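Notebook, June, started a little after 9 a.m.
Cutlery sorting, the picnic kits

Coffee first, then the big table. I wiped it down twice, because the last thing done on it was labels and there was still a bit of glue near the end where Siu-ming likes to sit. The wood has come up nicely and the grain shows again, all those dark streaks running the long way. I should do that more often.

For anyone reading this who was out last week: we are still on the plastic cutlery for the Jorkville picnic kits. The pieces come to us washed and mixed together in big bags, and they need to go out again sorted, with the bent and chewed ones taken out. Jorkville wants 3000 usable pieces by the end of the month. We had 836 put away when I locked up last time, all in the gray cupboard, second shelf, with my initials on the lid. Please don't restack those, Jacinto, I know you mean well but the lids on the bottom ones bow.

What I wanted to work out today was the table layout, more than the quantity. We have been sorting out of the bag, which is hard on the back and noisy besides, and you end up grabbing handfuls of forks that have locked their tines together. Siu-ming Tsai suggested spreading a small batch straight onto the bare wood and working from there into the clear containers. I was doubtful (I thought we would lose half of it to the floor) but I said I would give it a fair morning.

So, the way I did it. A small batch tipped out, spread by hand until nothing was lying on top of anything else that mattered, then two clear containers within reach. I tried them first at the far side and didn't care for it, too much stretching. I tried them on trays, which was worse, because the trays slide. In the end they went directly on the table and I was happy with that. Being able to see through the sides is a great help. With the old ice cream tubs you had to stand up and look in to know whether a stray had gone in with the forks, and with these you only have to glance over.

White plastic on brown wood is also much easier on the eyes than white plastic on the white folding table, where I used to miss pieces constantly. I had not thought of that as an advantage until I was sitting there, and it may be the best one of the lot.

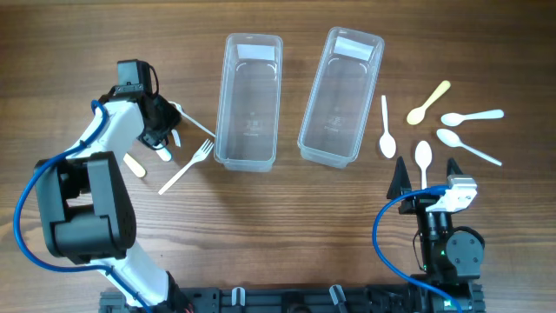 Notes on the batches

First batch was slow. Eighteen minutes, and I stopped twice to move things around, so I wouldn't read much into it. The forks that fall at an angle are simple enough to pick up by the handle. The ones that land flat and square to the grain want to be pushed to the table's edge first, and then you are chasing them.

Second batch went better. I put all the handles more or less one way before I began, which sounds fussy and takes no time at all. Also turned the radio off. Jacinto Gallegos came by around then with the Trundmont paperwork and stayed to talk about his tomatoes, and I kept sorting while he talked, so it can't be a very demanding method.

Third batch I tried with the lid of one container propped underneath to tip it toward me. No good. It looked clever for a minute and then everything slid down to the low corner and sat there in a heap.

Rejects from the morning came to 42, which is nearly a full mug (the chipped blue one, now the official reject mug, please don't drink out of it). Mostly snapped tines. A few had gone wavy at the neck, I would guess from somebody's dishwasher being set too high. I kept one of the wavy ones back to show Pan, who asked what we mean when we write "heat bent" on the sheet and deserves a better answer than the one I gave over the phone.

Things to settle

The containers. We have the two good clear ones and I would like a couple more the same. Nurel had them in the spring catalog but I can't find the page, and the newer ones I've seen have a rounded foot that I don't trust on a shelf. Siu-ming, do you still have the box ours came in? There may be a number on the bottom.

Short pieces. We keep getting handle ends and other little bits in the bags, with nothing to match them to. I have been putting them in with the rejects, but I see from your page two weeks ago that you set them aside separately. Either is fine with me, only let's both do the same thing or the tally will drive us mad.

Spoons. None of the spoons in bag four have been looked at yet. I opened it and closed it again – there are a great many, and they nest, and it was getting on for lunch.

Afternoon

Put everything away at half past three. Containers emptied into the storage tubs, table wiped again, floor swept. I found two forks under the radiator, so Siu-ming was mostly right and I was a little bit right.

My back feels fine, which it did not after the last session with the bags. I'd like to carry on with the bare table for the rest of the forks and see how it does with spoons after that. If somebody could bring in a cushion for the tall stool I would be very grateful, the old one has gone home with someone and I have my suspicions.

Tomorrow: bag four, label tape, ring Trundmont back about the delivery door.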